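第四章 从手到手：为学习系统采集示范

本章要点
一段示范从哪里开始、在哪里结束
手持夹爪与遥操作的取舍
如何安排物体、桌面与人的变化
采集记录里必须写下的内容

前三章里，我们一直把数据当作现成的东西：打开文件夹，轨迹就在那里，长短整齐，标签齐全。现在要走到文件夹的前面去。谁拿着夹爪？桌上放什么？一次抓取做到什么程度才算一条？这些问题听起来琐碎，却是全书我最喜欢讲的部分，学生在这里第一次发现，自己的手腕原来有那么多主意！

先认识一个贯穿本章的项目。Nistness 是一套家庭桌面抓取数据，由 Graziella Marras 和 Colm Ó Riain 主持，共收入 3152 条示范，来自 52 户人家。采集者用的是手持夹爪：人握住手柄，两指开合，镜头跟着夹爪一起移动，学习系统日后看到的视角与示范时相同。没有机械臂要搬上楼，也没有标定板要架半个上午，厨房里有什么就抓什么。

蔬菜和水果是很好的起点。它们形状不规整，表皮有滑有糙，同一种东西也找不出两个完全一样的。一截粗茎或长瓜平放在桌上时，两指通常从两侧合拢，接触点落在哪里，便成了示范者要作的第一个决定。靠近切口，接触面宽，但断面可能毛糙；靠近另一头，直径变小，重心又偏了。
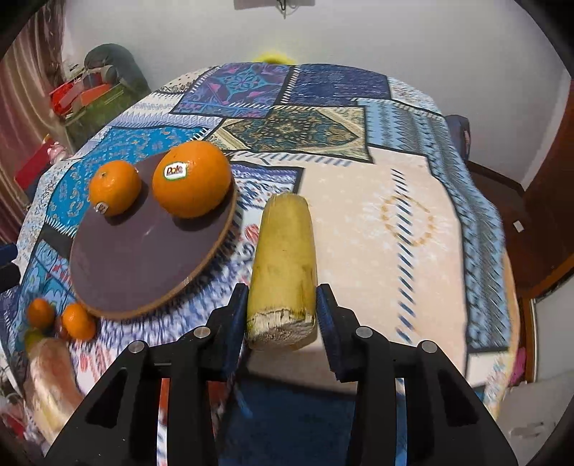

4.1 一条示范的边界

我们把示范定义为从“意图明确”到“结果稳定”之间的一段连续动作。意图明确，指夹爪已经朝目标物移动，旁观者能够说出它要抓哪一个；结果稳定，指物体已放到目标位置，两指松开并退出。中间的犹豫、调整、重新对准都保留。

初学者往往急着把犹豫剪掉。Lợi Khổng 在整理 Nistness 的第一批数据时也这样做过，剪完的轨迹漂亮极了，训练出的策略却只会走直线，偏了一点就不知道怎么回来。后来他把 178 条剪过的示范全部恢复原样，重新训练，策略开始学会在接近物体时放慢、侧移、再试一次。修正动作本身就是示范，而且是特别珍贵的那一类。

边界还牵涉到起始姿态。假如每一条都从桌子正前方、同样的高度开始，系统就会把这个高度当成世界的一部分。请在每组采集中主动改变起点：高一点，偏左一点，手腕转一个小角度。目标物旁边的东西也值得留意。圆盘里放着两个橙子，长条形的蔬菜挨着盘子，夹爪张开时左指的活动余地就比右指小，示范者会不知不觉地把进入方向往右让。

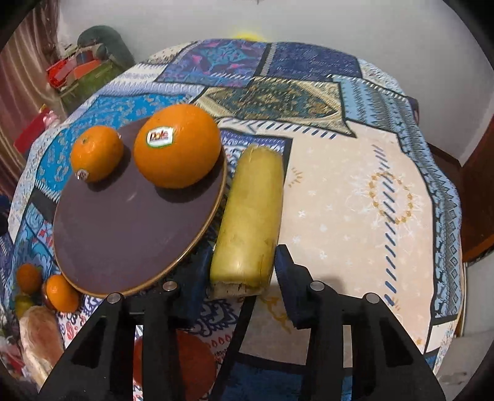
这种“让”很难用语言写进任务说明，只能由手做出来，再由数据带走。因此 Wendy Lockwood 为项目写的操作守则只规定任务，不规定路线：“抓起长条蔬菜，放到指定区域。”怎么绕开邻近的物体，由示范者自己决定。同一任务至少请两人完成，两人的路线差别越大，越值得一起收入。

桌面同样要有变化。花纹繁复的桌布会给视觉编码器出难题，也正好能检验它究竟认的是物体还是背景。全部在素色台面上采集的数据，换到一块拼布图案的桌布上，识别常常先于抓取出错。

每组采集结束后，应立即填写记录：

任务说明，照原文抄录
示范者代号与惯用手
目标物及相邻物体
桌面与光照
中断或失败的条目，注明保留

练习准备
两人一组，选一件长条形物体，各做 20 条示范。每做五条，交换一次相邻物体的位置。先不要看对方的录像，各自写下自己惯用的进入方向，留到 4.2 节比较轨迹时使用。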